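我家床上布料多得能开铺子，来问怎么收拾的人也多，干脆把常被问到的写在一起，省得我一遍遍打字！

**毯子一定要叠吗？**

看你。我自己是大的摊着，小的叠起来。厚绒毯叠完鼓鼓一大包，柜门都关不上，铺在床上反倒省地方。

**长条叠法怎么叠？**

先对折，再往同一个方向折2次，折成一长条，边捋平就行。别追求豆腐块，薄布料一拎就散（我试过，气得不轻）。Ekaette 喜欢最后再卷一下，我嫌麻烦。

**花色太多会不会乱？**

会啊，可我就爱花的！我的办法是底下铺浅色，上面放一块深的，枕头挑个素净颜色。叶子配菊花，听着吓人，看久了挺热闹。

**一共留几条合适？**

去年9月我翻柜子，翻出38条，自己都傻眼了。送掉一批，现在床上常用的就5条，其余装进 Plemwood 的箱子塞床底。

**紫色那块是什么？**

问得最多的就是它。紫底，粉色和玫红的花，带深色藤蔓纹，叠成长条搁在米色大叶子毯上，一头挨着蓝枕头。

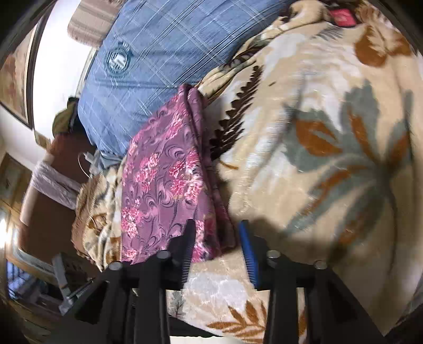 *第13期*

**绒毯掉毛怎么办？**

头一回单独洗，翻面，水别太热，晾之前使劲抖几下。烘干机我不敢用，Omolara 用过，说还行，你们自己掂量吧。

**叠好的放床头还是床尾？**

我放枕头边上，夜里伸手就能拽过来。放床尾的话，我睡相差，早上准在地上。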